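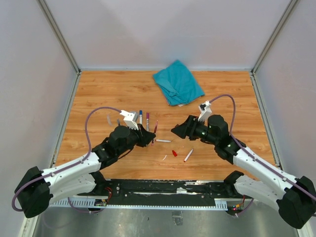 《카붐》(Cavum)은 릴란스가 제작하고 야르모 니스카넨이 각본과 연출을 맡은 장편 심리극 영화이다. 가상의 항구 도시 피르니츠를 배경으로, 폐관을 앞둔 극장의 기록을 정리하는 필경사와 그를 감독하는 상속인의 대립을 다룬다. 대사보다 공간과 색채에 의존하는 연출이 특징으로 꼽힌다. 주 무대인 기록실은 사진 속 작업면과 벽처럼 주황빛이 도는 갈색 나뭇결에 옅은 라벤더빛 회색을 맞댄 배색을 따르며, 이 배색은 결말 직전까지 유지된다. 제목은 라틴어로 빈 곳을 뜻하는 낱말에서 따왔다.

줄거리
영화는 세 개의 막으로 구성된다. 제1막에서 필경사 산토로는 극장 지하의 기록실에 고용되어 공연 일지를 옮겨 적는다. 제2막에서는 원본에 없는 공연이 사본에 나타나면서 상속인과의 관계가 악화된다. 제3막은 마지막 공연이 열리는 수요일 하루 동안의 일을 다루며, 문제의 공연이 실제로 있었는지는 끝내 밝혀지지 않는다.

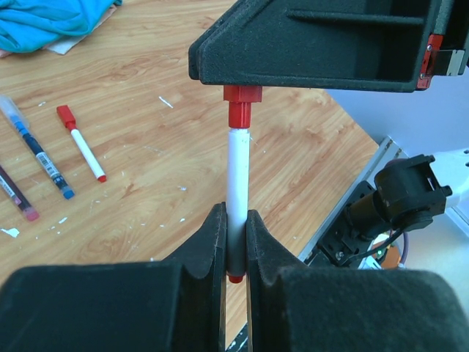
흰색 몸통에 빨간 뚜껑이 달린 마커.

필기 행위는 작품 전반에서 되풀이되는 모티프이다. 산토로는 초반에 검은색으로만 글을 쓰다가 제2막 이후 정정 사항을 붉은색으로 적기 시작하며, 관객은 이를 통해 원본과 사본의 차이를 구별할 수 있다. 상속인이 직접 글을 쓰는 장면은 한 차례뿐이다.

제작
니스카넨은 본래 이 작품을 무대극으로 구상하였으나, 릴란스의 제안을 받아 영화 각본으로 고쳐 썼다. 개정 과정에서 합창단과 해설자 역이 삭제되었고, 극장 외부를 묘사한 장면도 대부분 제외되었다. 촬영은 8주에 걸쳐 진행되었다. 기록실 장면은 세트에서, 객석 장면은 1000석 규모의 옛 오페라 극장에서 촬영되었다.

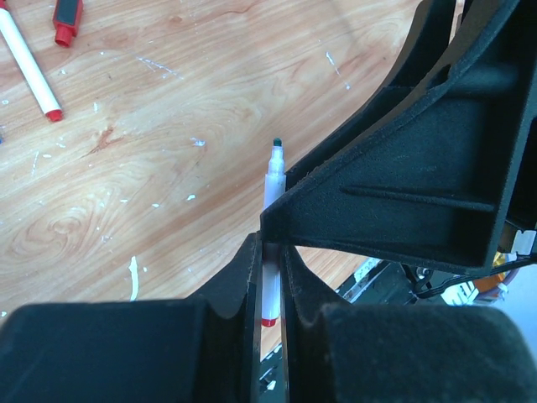 객석 장면에는 인공조명의 사용이 최소한으로 제한되었으며, 이에 따라 배우의 동선은 무대 가까이로 한정되었다. 음악은 현악 사중주와 오르간으로 편성되었고, 도입부 15분 동안에는 배경 음악이 전혀 쓰이지 않는다. 주제 선율은 제2막의 필사 장면에서 처음 온전한 형태로 제시된다.

공개와 평가
영화는 2월에 개봉하였다. 평단은 절제된 연기와 음향 설계를 높이 평가하였으나, 제3막의 전개가 지나치게 느리다는 지적도 있었다. 특히 상속인의 동기가 충분히 설명되지 않는다는 점을 두고 의견이 갈렸다.
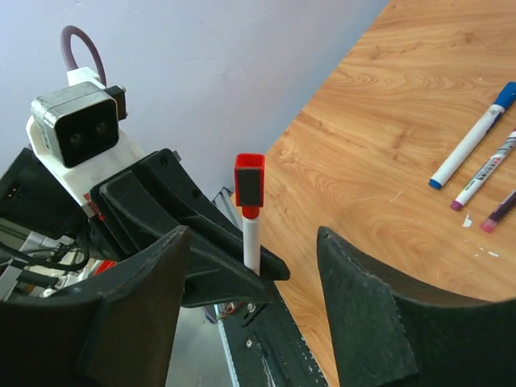
야르모 니스카넨은 이러한 지적에 대해 상속인의 과거를 설명하는 장면을 촬영하였으나 편집 단계에서 들어냈다고 밝히고, “그 인물이 무엇을 숨기는지는 산토로가 아는 만큼만 관객에게 알리고 싶었다”고 덧붙였다. 삭제된 장면은 이후 공개된 확장판에도 수록되지 않았다.

확장판은 극장판과 결말이 같으며, 제1막의 면접 장면과 제3막의 분장실 장면이 더 길게 편집되어 있다.

같이 보기
심리극 영화
극중극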